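We use cookies to remember your settings. OK / Manage cookies

Why Do Big Bins Get So Scratched? 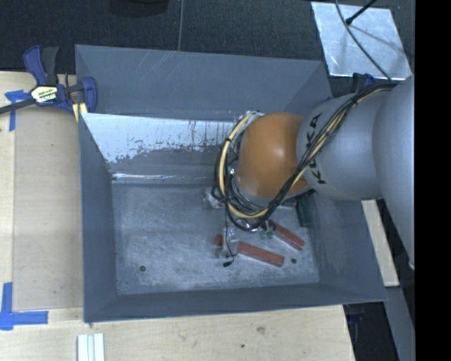 Gredgate, 2026-04-27

I love a beat-up bin. I know that's a funny thing to love, but a bin that has been used a lot is covered in marks, and if you know a little bit about how marks get made you can have a great time looking at them (my friend Neusa says I'm impossible to take anywhere with a warehouse in it).

Look at the floor of the big gray bin. It's metal, and it's scuffed all over, with pale, chalky-looking patches. Now think about your lunch box, or the bottom of a kitchen sink, or the slide at the park. Same kind of thing!

So what is a scratch?

A scratch is a tiny ditch. When something hard gets dragged across something softer, it plows a little groove, the way your finger does in wet sand. Some of the stuff gets pushed to the sides and some may come off as dust so small you'd never notice it.

Which thing gets scratched depends on how hard they both are. Your fingernail can scratch a candle, but try it on a steel spoon and the spoon won't care one bit. Scientists have a word for this, and it's a nice easy one: hardness. Sand grains are often harder than you'd think, so if a bit of grit is stuck under a box and you slide the box, the grit does the scratching.

Why do scratches look pale?

This was my favorite question when I was 6, and I drove everybody up the wall with it. The answer is all about light.

Smooth metal bounces light away neatly, like a ball off a flat wall. That's why a new spoon is shiny and you can see your upside-down face in it. But a scratched place is bumpy, and the light bounces off it every which way. Your eye gets a bit of light from all those bumps, and the patch looks dull or whitish. The metal hasn't turned white at all, it's just rough.

The bin has some shiny silver-blue inside too, low down on the far side, and then it goes into ragged dark gray patches. And up near the top of that far wall there are some very faint slanting scratches. I missed those the first time!

Why is the bottom of a bin such a rough place to be?

Gravity, mostly. Whatever you put in a bin ends up at the bottom, and things land there, slide there and get scraped along when somebody picks them out again. One scrape hardly does anything. Do it over and over for years and you've got a floor full of scuffs. When lots of little rubs slowly wear something away, we call it wear, and the rubbing kind is called abrasion (say it: uh-BRAY-zhun).

Water does it to pebbles, with sand helping. Feet do it to stone steps. There's an old staircase at the Gredgate library with a dip in the middle of each step, and every time I go up I put my foot right in the dip and make it a teeny bit deeper. Sorry, stairs.

Try it yourself

You'll need an old metal lid that a grown-up says you can wreck (check it has no sharp edges), a coin, a wooden stick and a small piece of sandpaper.

Rub the wooden stick on one part of the lid 40 times. Count out loud, it's more fun. Then rub the coin on another part, 40 times again, and then do the sandpaper. Take the lid to a window and tip it back and forth. Which part looks shiniest? Which one has gone dull? Does it look different when you turn it sideways?

Rodrigo Nieto's class tried this last spring and their sandpaper patch was so dull you couldn't see the window in it anymore. The wooden stick left hardly anything. Wash your hands when you're done, and sweep the grit off the table or you'll scratch that too!

Words to keep: hardness, groove, abrasion, wear.

Filed under: Everyday Science, Materials, Ages 7 to 10

Contact us | © 2026 Rirnura Kids | Back to top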